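Zenmont resets Pladero virtual cell before winter test season

Zenmont has finished a five-week overhaul of Pladero, the simulated robot cell its Guimarães office uses to try out picking programs for loose fruit and vegetables. The cell went back into regular use in November.

Pladero exists only in software. It has a white and gray arm with a black two-finger gripper, a wood-topped table and a yellow-green plastic basket, set on a gray floor with an orange wall behind. Programs that work in the cell are passed on to the company's test hall, where they run on a physical arm.

The overhaul covered the arm's parking position, the gripper settings, the table surface and the lights. It was the first time all four had been opened at once. Earlier fixes had been made one at a time, and the office said some of them had pulled against each other.

The arm now starts every run with the gripper open and pointing down, clear of the table and the basket. Under the old setup it started lower, and a program could clip the basket rim on its first move. When that happened the run was thrown out even if the program itself was sound. 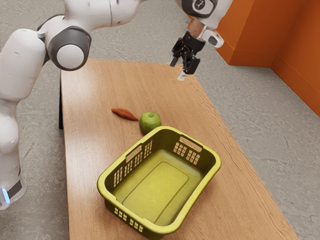
Gripper settings checked first

Work began with the gripper. The simulated fingers had been closing a little farther than the command called for, an error left over from a change of finger model in the spring. On a round item such as an apple, the extra travel made little difference. On a long, tapering item it could push the vegetable sideways before the fingers had a hold on it.

The office measured the error with a plain block of known width, closing the fingers on it at several speeds and comparing the reported opening with the block. The correction was entered in Tultum, the package that runs the cell, and the test was repeated. The block has been left in the item library so the check can be done again after any change to the arm or the gripper.

Friction values were redone as well. The old values had been set for smooth plastic parts and carried over when the cell was switched to produce. Each item in the library now has its own value, and the basket has a separate one. Items dropped into the basket had been sliding farther across its floor than they do in the test hall.

The item library was cleaned up in the same week. Duplicate models were removed, and several vegetables that had been saved at the wrong scale were corrected. Weights were taken again from produce bought at a market in Guimarães. Apples stayed close to their old values, while most of the long vegetables turned out heavier than the library said.

Items are placed on the table at a random position and angle at the start of a run. A new rule keeps a small gap between them. Before the rule was added, two items were sometimes placed so that they overlapped, and the software would throw them apart when the run began. In one logged case an apple left the table entirely.

The gap can be narrow. Programs still have to deal with items lying close together, and the office did not want to make the layouts easier than they are in practice.

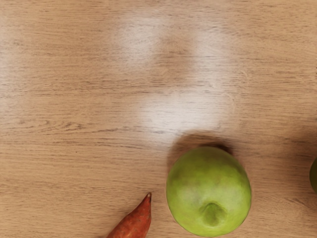 LIGHTING AND CAMERAS

The lights took up more of the schedule than planned. The tabletop has a satin finish, and overhead lights leave broad pale patches on it where the wood grain fades. In views from above, a patch of glare can lie right beside the shadow of an item. The detection step in one older program took that border for the edge of the item and aimed the gripper too far back.

The first plan was to make the wood dull and remove the reflections. That was dropped after a trial. The table in the test hall has a coated top and reflects its ceiling lights, so programs tuned on a dull surface did worse when they were moved there. The glare was kept, and the strength of the lights is now varied within set limits from run to run.

Camera exposure is fixed for the length of a run. It had been adjusting itself, which changed the color of the wood and the produce whenever the arm passed through the view.

Surface detail on the vegetables was also left in. Dark spots, scuffs and pale flecks on the skin had been blamed for some missed detections in the spring, and there was a proposal to swap in cleaner models. A check of the logs found that most of the misses came from the exposure problem. The marked skins stayed in the library.

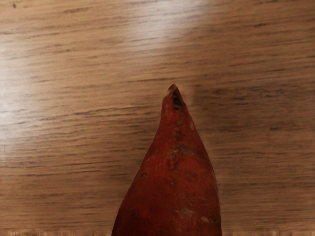
Test results

After the changes the office ran the same picking program 2,307 times, with new item positions each time. It placed every item in the basket in 1,732 of those runs. The remaining runs were sorted by cause, and the largest group involved long items held too close to one end, which turned in the fingers during the lift.

No runs were lost to a struck basket rim at the start, and none were lost to overlapping items. Both had been regular entries in the log before the overhaul.

The figures are not compared directly with those from before the reset, as the old weights and friction values no longer apply. Zenmont said the November numbers will be the base for later tests.

Upkeep schedule

A short routine now goes with the cell. The block test is run at 7 a.m. on the first working day of each month, and again after any Tultum update. The parking position is checked at the same time. Changes to lights or the item library have to be written in the log with the old value beside the new one.

Copies of the full cell are saved before each change. The last 4 are kept on the office server and older ones are moved to storage.

The next planned change is a second basket position, nearer the arm's base. It is due to be added in January, and the table and wall will stay as they are.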